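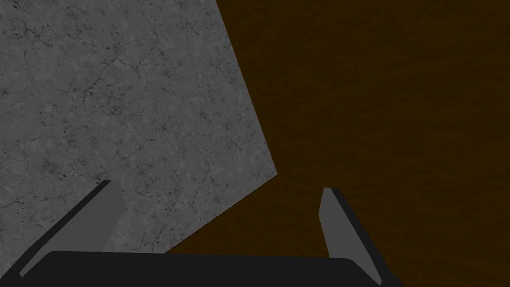 在仿真里随机更换纹理，能不能让机械手学会看物体的边？

单独更换纹理还不够。在我们的测试里，把同一个姿势用两种纹理各渲染一次，并且要求模型对两张图给出同样的动作，效果比较好。

星期四，晚上十点四十分

上面两句是我给组会写的开头，先抄在日记里，看看明天早上读的时候还同意不同意。Bríd Tierney 说我的报告总是到第四页才说出要研究什么，所以这次我把问题和回答放在最前面。她说得对，我以前写论文也有这个毛病。

今天几乎一整天都在看灰色的石板。深棕色的木纹上面放一块有裂纹的灰板，夹爪张开，中间什么也没有，任务只是找到板的一个角，然后移动过去，停在规定的高度。听起来很简单。我跟家里人通电话的时候解释过一次，我妹妹问：“那么它什么时候拿东西？”我说这个阶段不拿。她沉默了一会儿，然后跟我谈她的厨房。

先记下方法，免得以后忘记（我上个月写的笔记，现在自己已经看不懂了）。

场景在 Trandow 里生成。板是一个平面，没有画出厚度，所以边上没有侧面可以帮助判断。光线也很平，没有明显的影子。Amparo 故意这样设置，她认为如果有影子，模型就会学习影子，我们就永远不知道它是不是真的看到了边。纹理库一共有180种，包括石头、木头、布、金属和一些我叫不出名字的花纹。最早的做法很普通：每一个回合开始的时候，板和桌面各随机抽一种纹理，相机从手腕的位置看，模型输出下一步的移动。

训练数据原来是2,228个回合。我上个星期检查的时候，发现其中有一些回合的起始姿势完全相同，是脚本重新启动以后随机种子没有改变造成的。删掉以后剩下1,818个。这件事让我很不高兴，脚本是我写的。Amparo 看了我的邮件，只回了一句“删掉，再跑”，没有批评我，可是我还是想了一个晚上。

用剩下的数据重新训练，结果在大部分纹理上没有变坏。问题出在带裂纹的石头上。裂纹是深色的细线，向各个方向分叉，在有些地方聚得很密。模型离板角还很远的时候，走得很正确；接近以后，它就开始犹豫，左边一点，右边一点，最后停在板的中间，在裂纹密的地方。它把裂纹当作边了。我看了一个下午的回放，差不多能猜到它会在哪里停下来，这种猜中没有给我任何快乐。

我开始以为是纹理库里石头太少，就把抽到石头的机会提高了。石头上的错误少了一点，但是粗布上的错误多了。Bríd 看着曲线说，你这是在按地毯下面的气泡。我不认识这个说法，她用手比划给我看：按下去一个，旁边又起来一个。我把这句话写在本子里了，很好用。

然后是星期二午饭时候的那个想法。应该说是 Amparo 的想法，我只是问了一个笨问题。我问：如果姿势一样，板的位置也一样，只有花纹不同，正确的动作是不是完全一样？她说当然。我说，那么我们为什么从来没有把这一点告诉模型？她放下勺子，看了我一会儿，说她以为损失函数里早就有了。我也以为早就有了。我们回去查代码，没有。在旧的项目 Kuden 里有过，后来换框架的时候没有搬过来。

所以现在的做法是成对渲染。每一个时刻，夹爪的姿势、板的位置和角度全部固定，只换板和桌面的纹理，得到两张图。两张图都要预测正确的动作，另外再加一项，惩罚两个预测之间的差别。这一项的权重我试了很多次。太小的时候等于没有；太大的时候，模型变得很懒，对什么图都输出很小的移动，两边当然一致，可是哪里也不去。我给这种情况起了一个名字叫“礼貌的模型”：它不愿意得罪任何一种纹理。

为了防止它变懒，我让权重从零开始慢慢增加，等模型先学会走路，再要求它走得一致。这个办法没有什么理论，是 Bríd 从以前的工作里记得的。报告里我应该写清楚，这个增加的速度是手动选的，没有做过系统的比较。

评估用了2,000次测试，两种模型使用完全相同的起始姿势和纹理组合，其中包括训练时没有出现过的纹理。今天下午四点多跑完了。成对训练的模型在裂纹石板上明显好一些，停在板中间的情况少了很多，在布和木头上也没有看到变坏。我很小心地没有马上告诉别人，先去倒了一杯茶，回来又检查了一遍测试纹理有没有混进训练里。没有混进去。我又检查了种子。种子也没有问题，这次真的每个都不同。

可是有一类错误还在。当灰色的板和夹爪手指的内侧颜色接近，手指又正好在板的前面，模型有时候会往手指的方向偏。我今天盯着这样的画面看了很久，左边那根手指浅灰的一面几乎融进了石板里，我自己也要看两次才找到轮廓。右边的手指在深色木头前面就很清楚。我想，对模型来说，手指的边也是一条边，而且是一条很直、很漂亮的边。它在画面里的位置每次都一样，按理说应该容易学会不理它，但是板的边偶尔正好经过那里。

关于这个，我们三个人有三种意见。Amparo 想把手指的颜色也随机化。Bríd 想把手指的区域遮住，她说既然我们知道手指在哪里，为什么还要让模型猜。我倾向于什么都不做，先把错误分类，看看它们是不是真的都跟手指有关。她们说我太慢。我承认我慢。但是上次我很快的时候，随机种子就出了问题。

最后决定：明天上午分类，下午再讨论。

还有一件事要在报告里说明白，就是我们没有证明它在真实的相机上有用。全部结果都是渲染出来的图。真实的石板会反光，会有灰尘，边上会有厚度，桌子也不会这么干净。隔壁的 Tostus 小组答应借给我们一块石材样品，但是还没有送来。我在草稿里写了“我们相信这个方法可以推广”，晚饭以后把它划掉了，改成“我们还没有测试”。改完以后那一段很短，看起来有点可怜，不过我可以为它负责。

写到这里查了两次词典。“分叉”和“岔开”的区别我还是不太清楚。裂纹应该用“分叉”吧？语言班的老师说我写的句子太像说明书，建议我在日记里多写心情。那么我写：今天下午四点到四点半，心情很好。五点以后，看手指的问题，心情一般。现在困了，但是不难过。

晚上走之前，Amparo 来我的桌子旁边站了一会儿。她把那几个失败的画面一个一个放大，问我报告里打算放哪个。我说放成功的。她说放失败的更好，大家看到裂纹就明白为什么需要这个方法，不用你讲五分钟。我想了一下，我讲五分钟中文也确实很累，所以同意了。她还提醒我，图的坐标轴上不要再写缩写，上次 Bautista 的人来听，第一个问题就是那个缩写是什么意思，我当时紧张，自己也想不起来。

回家的路上下小雨，我没有带伞。在车站等车的时候，我看着地上的石砖，砖上有裂纹，砖和砖之间有缝。我试着想，如果只给我看很小的一块，从很近的地方看，我怎么知道哪一条是缝，哪一条是裂纹？缝比较直，而且很长，会一直走到看不见的地方。裂纹走几步就转弯。可是近到一定的程度，裂纹也是直的。也许模型在离得远的时候看对了，走近以后又忘记了它以前看到的东西。我们现在的输入只有当前这一张图，没有历史。这个要跟她们说。车来的时候我正在手机上记这一段，差一点没有上去。

明天要做的：

九点以前把失败的回合导出来，按纹理和手指的位置分开放。
把权重增加的曲线画成图，写明是手动选的。
问 Amparo，如果输入加上前面几步的图，成对渲染的时候，前面几步的纹理是不是也要一起换。我觉得要。
给 Tostus 写信问样品，语气客气一点。
买伞。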